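Home robots still train in made-up rooms, and the chores are still hard

2025-06-21

A robot arm that can put away a blanket, close a lid and move on to the next room is still some way off, according to results published this week by Calletti, a company that tests household machines for appliance makers and retailers.

The company ran its latest round of trials in April. It used a set of simulated rooms built by the software firm Julau, along with a smaller number of runs on real arms in a test apartment. The software that controlled the arms came from two developers, Dramani and Nusteck. Both say they want to sell a machine that does light housework, and neither has given a price or a launch date.

In all, the arms made 200 attempts at everyday jobs in simulation. The jobs were ordinary ones: open a chest, take something out, put something in, close the chest, pick up an item from the floor, hang a light object on a hook. Each attempt had a time limit, and a person reviewed every result afterward.

Calletti says the arms did best on the shortest tasks. Reaching for an object on open floor and picking it up was close to routine for both systems. Trouble began when a job had several steps that depended on each other. An arm that lifted a lid a little too far, or let go of it a little too soon, often had no good way to recover. It would carry on with the next step as if the first had gone well.

The company scored that kind of mistake more harshly than a simple miss. A machine that fails and stops can be helped along by the person who owns it. A machine that fails and keeps working may drop a lid on whatever it was meant to be packing away.

Storage furniture turned out to be a good test. A chest with a hinged lid looks simple, but the arm has to find the edge, raise the lid along the path the hinge allows, leave it where it will stay up, and then work inside a space it can only partly see. People do this without thinking, often with something tucked under the other arm.

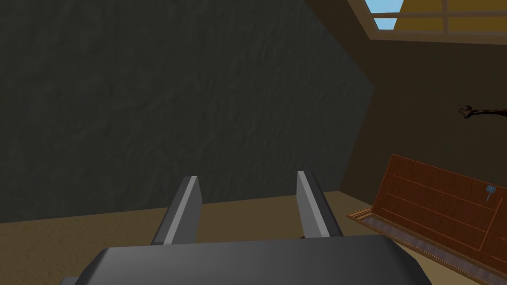 Technology / Home

The simulated rooms are plain by design. Most have bare floors, a few pieces of furniture and light from one window. Julau builds them so that wall color, lighting and furniture can be changed between runs, and so the same chest can be tried against a wall, in a corner or under a sloped ceiling. A view taken from just behind an arm's gripper, with its two fingers open and a wooden chest standing open to the right, gives a fair idea of what the software has to go on. Much of what it gets is wall and floor.

That limited view was one of the main findings. Both systems did noticeably worse when the furniture was only partly in sight at the start of a task. Dramani's software tended to back up and look again, which cost time but led to fewer bad grasps. Nusteck's tended to press on from its first guess. It finished faster when the guess was right and failed more often when it was wrong.

Calletti did not name a winner. Its report says the two systems are built for different customers and that neither would pass the standard it uses for products ready to be sold for home use. That standard asks for a machine to finish a chore without help nearly every time, in a home it has not seen before, with people and pets moving around.

The real-world runs were fewer, and the results were weaker. Calletti moved 4 of the simulated tasks into its test apartment and repeated them with physical arms bolted to a rolling base. Only 2 of the tasks were finished often enough for the company to call them reliable. Both were simple pick-up jobs. The chest task was not among them.

Several things got in the way, the report says. Real hinges are stiffer or looser than the ones in software. Floors reflect light. Soft items such as towels and sweaters fold in ways that are hard to predict, and they snag on latches. In one series of runs an arm closed the lid on a sleeve and pulled the chest a short distance across the floor before the run was stopped.

Julau says it is working on better cloth and better hinges for its rooms. The company also plans to add more clutter. Its current rooms are much tidier than most homes, and it agrees with Calletti that this makes the simulated scores look better than they should. A new set with shoes, cords, bags and half-open drawers is being prepared for the next round.

Retailers have been watching the tests for a different reason. Some of the same jobs come up in stockrooms and on the shop floor, where workers open crates, move goods and put lids back on bins many times in a shift. Those spaces are easier for a machine in some ways. The bins are all alike, the shelves stay put and the lighting does not change much. Calletti expects arms to handle a narrow set of stockroom tasks before they can do the same work in a bedroom or a hallway.

Even there, the company advises caution. An arm that needs a worker to step in every few minutes does not save that worker much time — and it may take up space in an aisle that was already tight. Calletti's advice to stores is to try one task for a full season before adding another, and to keep a record of every time a person has to help.

For households, the short-term outlook is modest. The report says that buyers should expect machines that do one or two jobs well, most likely picking up light items from the floor and carrying them to a set place. Folding, packing, sorting and putting things away in closed furniture will take longer. Calletti gave no year for when that might change.

Cost is another open matter. The arms used in the apartment were research models and were not built with a family budget in mind. They also need room to move. In the narrower hallway of the test apartment, the rolling base could turn only with the closet door shut, so the closet task was dropped from the April round.

Dramani said in a written statement that it accepts the findings and will focus on how its software recovers from mistakes. Nusteck said the tests used an older version of its product and that a newer one checks its first guess before the gripper closes. Calletti has invited both firms back and says it will run the new version on the same tasks, in the same rooms, so the scores can be compared.

The full results are available to Calletti's customers. A shorter public version leaves out the timing data but includes the task list and the scoring rules.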